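The quiet misery of the fitted sheet

There are people who iron fitted sheets. I have met one, at a wedding, and we had little to say to each other. The rest of us haul the thing out of the dryer in a ball, lose an argument with the fourth corner and call it a bed.

I have been thinking about this more than is healthy, having spent the first week of August changing beds for this magazine. The brief was simple: find a sheet that stays put. Prices ran from sensible to silly, and one packet from Handlow promised a thread count of 1000, a number that seems to exist mainly so that somebody can charge for it. It was lovely to touch and sprang off the mattress at two in the morning like a startled cat.

The Mastach was better. It comes in a green the label calls Lichen, has deep pockets and grips the corners as if it owes them money. If your bed is shoved against a wall, as mine is, you will know that the far corner is the one that matters. You do it first, lying on your stomach, one arm down the gap, breathing in dust from a previous government. Then you crawl backwards, smoothing as you go, and put your knee through all the work you have just done.

My advice is to stop there. A crease or two does no harm – you are going to lie on it. Pull the fabric snug along the foot of the headboard, where it likes to gather, run the flat of your hand once towards the wall and walk away. A plain, pale sheet forgives a good deal, and against a grey padded headboard it looks almost deliberate.
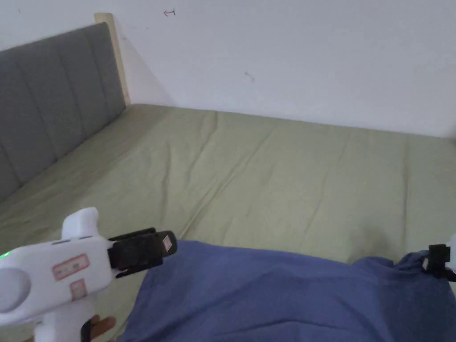 Pillows, and how many is too many

Two each. Anything beyond that spends its life on the floor.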